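Diary, 7/31/19

Went along to the Harstead meeting after all. Nigel Fothergill wants the council leadership and has decided the way to get it is a campaign bus, bought second-hand from a coach firm in Lusora and painted dark blue with his name down both sides. We were let on ten minutes before he was. It has 13 seats, a fridge with a lock on it and a smell of old carpet.

Hendrik Moodley, who does his press, told me the thing will cover 3025 miles before polling. I asked how, in a district you can cross in the time it takes to eat a sandwich. He said there would be "loops".

Nor will he say who paid. The figure going about is 900 a week in hire and fuel, and Zainab Nnaji has asked twice for the paperwork. She was told August. I was told August last year about the parking accounts, and I'm still waiting for those.
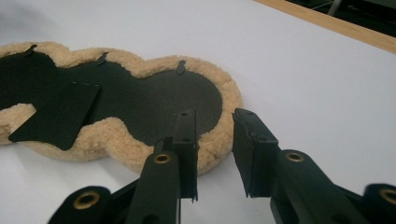
Fleece pad with dark backing, on a white tabletop.

Fothergill spoke for far too long. Buses for the villages, a new roof for the market, no rise in rates. Corrado Grasso asked which of these came first and got a story about Fothergill's grandfather. Hendrik put the crowd at about 50, a generous view of that hall.

The bus wouldn't start in front of the local paper, so we all stood on the verge — Fothergill waving from the step — until Nnamdi Obi found the driver. I walked home. Must ring Zainab before she writes to the auditor.

Recent entries
The Akande by-election, again
Futport and the missing minutes
Leaflets through the wrong doors

Last updated: the morning after, spelling only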